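From: Adeyemi Street workroom list
Subject: Re: Shelving for the back room, wire or closed?
Date: 11/9/25

Replying on the list so the people at the Atance building can see it too. They are about to buy for their own storeroom and had most of the same questions.

> We have a budget of 300 for storage and would like to spend it once.
> The room is long and narrow. At the moment everything is in boxes
> on the floor, mostly paper, cables, and spare parts for the label
> printers. One side of the group wants open wire shelving, the other
> wants a closed cabinet with doors. Does anyone have both? Which one
> do you find you use? Also, where do the chairs go when you need the
> floor?

We have both, and I would buy the wire shelving first.

The wire unit was a Daveo, bought used in June. It came flat with the posts in two halves, and it went together in an evening. The shelves rest on plastic clips that snap around the posts. Check that all the clips are in the bag before you pay. Ours was short by four and it took 17 days to get more. You can move a shelf later, but you have to empty everything above it to do that, so decide on your heights with the boxes in front of you. We set ours at 11 inches apart, except the bottom one, which is higher to let a broom under.

Small things fall through wire. We cut shelf liners from stiff plastic sheet and that fixed it. Cardboard would do for a while, but it sags.

The cabinet is a Muvine. It is heavier than it looks and it needs a level floor or the doors drift open. We shimmed the two front feet. It is good for paper, which gets dusty on open shelves, and for anything you don't want borrowed. The trouble is that people put things in it and forget them. When we cleared it out last we found two full boxes of label stock that had been reordered twice. There is now a list taped inside the left door, and whoever takes the last of something is supposed to cross it off. This works part of the time.

> Someone here suggested putting all the storage on one long wall.
> Would that be easier?

We tried that and went back. In a narrow room the long wall is also where people walk, and every open door or pulled-out box was in the way. The big pieces went to the back wall. 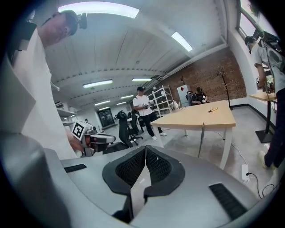

Wire unit and cabinet side by side is the arrangement we settled on, and it has stayed that way. Both are against the back wall, with the cabinet next to it, and both are white, so they match well enough. There is another white shelving unit over on the left wall, and two of the black office chairs stay on that side of the wire shelves, away from the cabinet doors. Chairs on wheels are easy to push out of the way but they also creep back, so pick a spot for them and put tape on the floor if you have to.

For your budget, I'd look for one used wire unit and one used cabinet before paying 300 for either one new. Measure the doorway as well as the wall. Our cabinet only came in on its side — with the doors taken off first.

I can send the liner measurements if they would help. The plastic sheet cuts fine with a utility knife if you score it a few times and then bend it.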